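Todavía no me planchan las camisas

Llevo años oyendo que el robot de casa llega el año que viene.
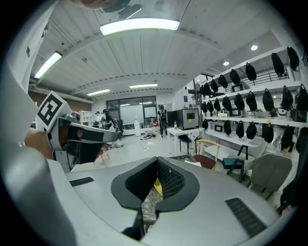

Dos pinzas, una sala larga y bastantes muebles de por medio.

El que más me insiste es Nicanor Benítez, que lee todo lo que sale sobre el asunto y me lo reenvía de madrugada. En septiembre me mandó un vídeo de una máquina doblando una toalla y escribió debajo «se acabó». Le contesté que mirara el reloj de la esquina. Iba acelerado. A velocidad normal, aquella toalla costaba lo que me cuesta a mí recoger el tendedero entero, y eso que me paro a mirar si los calcetines tienen pareja.

Mi postura no ha cambiado mucho desde que escribí aquí sobre la aspiradora. Las máquinas saben hacer muy bien una cosa en un sitio preparado para ellas. La lavadora es un invento magnífico, pero alguien le pone la ropa dentro y alguien se la saca, y ese alguien en mi casa soy yo. Lo que me prometen ahora es justo la parte del medio: coger, llevar, abrir, cerrar, dejar en su sitio. O sea, la tarea doméstica.

Ahí entran las pinzas. La idea, tal como la entiendo yo, es que una persona las lleve en la mano y haga con ellas faenas corrientes, se graba todo y con eso se entrena después al robot. Me parece más sensato que programar cada gesto. También me parece una confesión: para que la máquina aprenda a recoger una silla hace falta que primero la recoja un humano, muchas veces y con unas tenazas incómodas.

Vuelvo a la foto porque me gusta lo poco futurista que es. Un aparato gris con forma de caja y frente oscuro sobre una mesa blanca, una botella pequeña delante, sillas que no hacen juego, cosas por el suelo cerca de alguien con mochila. Cualquiera que haya limpiado una habitación así sabe que el problema empieza antes de limpiar. ¿Lo del suelo se guarda o se tira? ¿La silla del asiento granate va ahí o la ha dejado alguien de paso? Yo lo preguntaría. Me gustaría ver al robot preguntarlo.

Rania Shehata, que trabajó en un almacén y tiene menos paciencia que yo con estas cosas, me discute el argumento por el otro lado. Dice que en un taller el desorden está más controlado y que allí sí puede salir a cuenta: piezas iguales, el mismo estante, el mismo gesto durante todo el turno. Se lo concedo a medias. Me contó que en su nave probaron un brazo para pasar piezas de una caja a otra. De 410 piezas hubo que ayudarle con 29. A Nicanor le parece un resultado espléndido. A Rania también se lo parecía hasta que le tocó quedarse al lado esperando la siguiente que se le resistiera, sin poder irse a hacer otra cosa.

Y una casa no tiene 410 piezas iguales. Tiene un cajón con pilas gastadas, gomas, la llave de no se sabe qué y un imán de Tarragona.

Pondré por escrito lo que me haría cambiar de opinión, para que luego no se me acuse de mover la portería. Quiero un robot que entre en mi cocina, que no conoce, y vacíe el lavaplatos a velocidad normal, con las copas incluidas, sin nadie detrás con un mando. Doce días seguidos. Si rompe un plato no pasa nada, yo también los rompo.

Nicanor ha aceptado la apuesta y me da dos años. Nos jugamos una comida. Mientras tanto sigo planchando yo, que tampoco se me da bien.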